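Fleden Home & Workshop Help > Benches and Storage

Walled-in workbench: what color inside, and what do I do about the front edge?

Viewed 2,822 times

Joni Laaksonen
Jun 3, 2026

I have a bench in the corner of a spare room in Plillbridge. The spare room also contains a guest bed, and my sister, who is the guest, has made it known that she doesn't care to find small screws in the sheets. So the bench is getting walls. Back, left, right, open at the front where I stand.

The bench itself is an old kitchen table cut down to size. It's solid and ugly and I'd like to keep it. What I can't settle:

First, color. The tabletop is orange varnished pine and everything I drop on it vanishes. Brass screws might as well be going into a lake. I was going to paint the whole inside white, walls and top together, and be done in a weekend. My neighbor says white is a mistake and then can't tell me why, which is how he delivers most of his advice.

Second, the front. Things roll. The floor in here slopes toward the window and the window is on my side of the bench. Do I put a strip along the edge, and if so how tall, given that my forearms have to live there?

Third, corners. Can I just screw the wall panels to each other, or do I need posts? I got a quote from Mustonen for a ready-made one and it came to $520 before delivery. For three walls! My actual walls didn't feel that expensive.

I mostly fix lamps and other small electrical stuff, some gluing, nothing that makes real dust. A bit of soldering.

benchwarmer_ota

Just get a tray with sides. I've used a baking tray for years and never lost a screw, except for the ones I lost. White is fine.

Achilleas Kalogeropoulos

The tray is a decent idea for lamp parts and you should have one anyway. It won't save your sister.

Color: your neighbor is half right, which I gather is a good day for him. White walls are great. They throw light back from the sides, so your own head doesn't shade the work quite so badly. A white top is where it goes wrong. It glares up at you under a lamp, and it shows every burn and glue ring by the second week. Go with a dark matte gray on top and pale on the walls. Silver screws show up on it, white plastic shows up on it, brass shows up well enough. Black screws do not, and for those you have the baking tray. Avoid gloss on any of it. I did my first one in leftover bathroom enamel and could see my own face in it, squinting.

On the front edge, yes, put a strip on. Mine stands up a little under half an inch. Taller than that and it starts sawing at your wrists. Round over the top edge with sandpaper before you fix it down, then round it over again after you've spent an evening leaning on it and found out where you skimped. I'd make it a different color from the top so your eye finds the edge. If your floor slopes as much as you say, shim the table legs first. A lip is there to stop the odd runaway and shouldn't be holding back the entire contents of the bench.

Corners: you can screw panel to panel if the panels are thick. Thin sheet will tear out at the screws the first time somebody leans on it, so use corner posts. Aluminum profile is easy to get cut to length, it stays straight, and you can take one wall off later when you finally need to work on something longer than the bench. Wooden battens do the same job for a lot less and look it. Fix the posts to the table frame and leave the tabletop alone, so you can swap the top when you've ruined it.

One thing you didn't ask. Three walls and a person standing in the fourth side is a box, and you're soldering in it. The fumes will go straight up your nose. Leave the top open and put a small fan at the side pulling away from you. Window open too, seeing as the floor is sending you over there anyway.

For the general layout, pale walls all round, gray top, aluminum posts up the back corners, black lip at the front with the rail right under it: 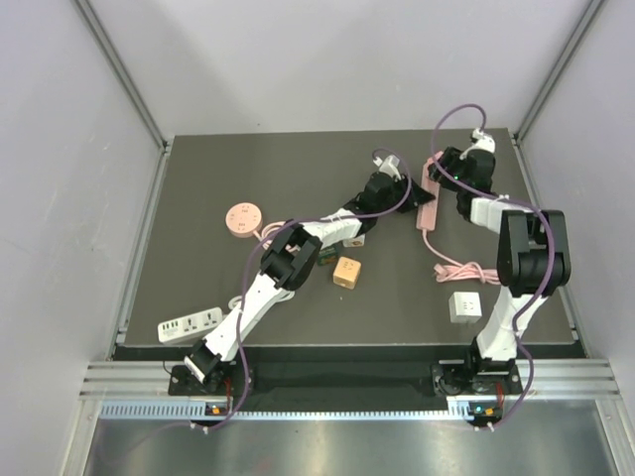
Joni Laaksonen: OK, the gray has won. I'd already bought the white, so the walls get two coats and the guest room ceiling gets whatever's left. Would you run an extension cord in over the back wall or drill a hole for it? I'd rather not have cord lying across the top where I'm working.

Achilleas Kalogeropoulos: Drill a hole, low down near a back corner, big enough for the plug to go through. Measure the plug first. I drilled mine for the cord, admired it, and then stood there holding the plug. Put a rubber grommet in so the edge doesn't chew the insulation, and mount the power strip on the wall panel up off the surface.

benchwarmer_ota: Or over the back with a clip. Mine's been like that since January.

Joni Laaksonen: Drilling. Marking this one as solved, pending my sister's inspection of the sheets.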